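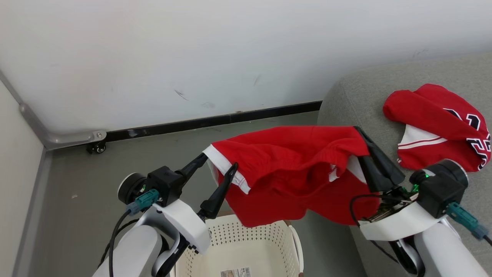
A red top with white trim and a white laundry basket.

Home Features Recipes Neighborhood Archive Contact

I got to the laundromat on Tultlow Street at seven in the morning, which I thought was early, and the owner had already been there for two hours. She was mopping. She kept mopping for most of our talk, so if my notes are a bit jumpy, blame the mop (and my handwriting).

She bought the place with her sister nine years ago, after a long stretch at the linen plant in Dullurwood. "I used to see 3,000 sheets on a shift," she told me. "White, white, white. You have no idea how happy I was to see somebody's ugly striped pajamas!"

I asked what people get wrong, thinking she'd say bleach. She put the mop down for this one.

"Soap. Everybody uses too much soap. They fill the cap to the top like it's a drink. Then they come tell me the towels feel stiff, and I say, that's your soap, honey, it's still in there."

So how much does she use? Two tablespoons for a normal load, less if the water's soft. I went home and measured my own cap and I've been pouring in double that for years – my poor towels.

We got onto reds next, as I'd recently turned a set of pillowcases pink. She was kind about it. New red things get washed alone, in cold, two or three times, and if there's white on the same piece she pulls it out the minute the washer stops. "Don't go get coffee. Coffee is when it bleeds. It sits there in a wet lump and the white drinks it up." She doesn't think much of the vinegar trick, though her sister swears by it and they've been arguing over it since before they had the keys.

Wednesday is the big day here, and I'd never have guessed. The restaurant crowd comes in with aprons, and then the bowling league from the Daris Lanes, who play cards on the folding table and have to be moved along. The dryers go up to 73 degrees on high (she means Celsius, the machines are imported) and she'd rather you used medium for pretty much everything.

The last thing I asked about was lost socks. There's a drawer behind the counter, and one slow January she and her sister emptied it out and counted. "228," she said. "And you know how many pairs? Nine."

She still has them all. A man came in from Gilani Avenue last spring and found one he'd been missing since he moved here, and she made him take it home in a bag.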